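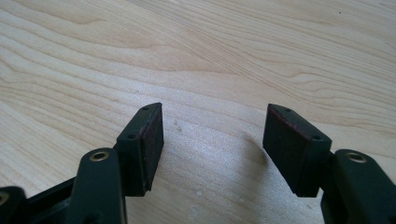
Right, a thread about pale wooden tabletops, because I've fallen hard for ours and need to put it somewhere. June 15, 2020 and I'm writing about a table. So be it!

It came from the reuse shop in Hallholm in April. It had been painted a thick, gloopy cream and someone had stuck a vinyl mat over the top. £74 with the chairs. I'd only gone in for a lamp.

Getting the mat off took a whole evening with a hairdryer and an old bank card. Heat a corner, lift, heat a bit more, lift. Very satisfying when it comes away in one long strip. Very annoying when it doesn't.

Then the paint. I used a scraper for the worst of it and sandpaper after that, always going with the grain. 6 sheets of the rough stuff before I saw any wood at all, and I nearly gave up at sheet four.

But oh, the wood under there! So much lighter than I'd expected. I'd been bracing myself for orange and I got something closer to the colour of shortbread. I did a small dance in the yard.

Everyone I know said to stain it. I bought a little tin of stain, tried it on the underside, looked at it for a day and put the tin straight back in the shed. Pale it stays.

For the finish I went with soap. Proper old-fashioned soap flakes, from Grorklow's, the hardware place on Tillness Road. You whisk them into hot water, let it cool to a sort of loose jelly, wipe it on, leave it a few minutes, wipe off what's left.

First coat: panic. The grain stood up and it felt like a cat's tongue. A light rub with fine paper once it had dried and it was fine again. Second coat: lovely. Third coat: now I'm just showing off.

It doesn't give you a shine, so if you like a glossy table this will drive you up the wall. It's soft and a bit chalky under your hand. I keep stroking it on my way past to the kettle.

Things I've learnt about living with it: tea rings come out if you soap the whole top and let it dry overnight. Don't scrub just the ring or you get a clean patch – then you're doing the whole thing anyway.

Beetroot. Get to it quickly. That's all I'm prepared to say about beetroot.

Tomato sauce is less scary than you'd think. Turmeric is more scary. Direct sun fades it in the end, or so the man in Grorklow's tells me, and I've decided to believe him.

A few of you asked about crumbs in the joins. An old soft toothbrush, along the line, once a week. I used to do it with a knife and took a sliver out of the edge, so please don't do that.

Next job is the chairs, which still have their cream paint and one very wobbly leg. I've already got the Lacerda book on repairing joints out of the library and I'm on the chapter about glue.

Will post when I've got one done. If you've soaped a floor as well as a table, tell me everything, I'm eyeing up the hallway.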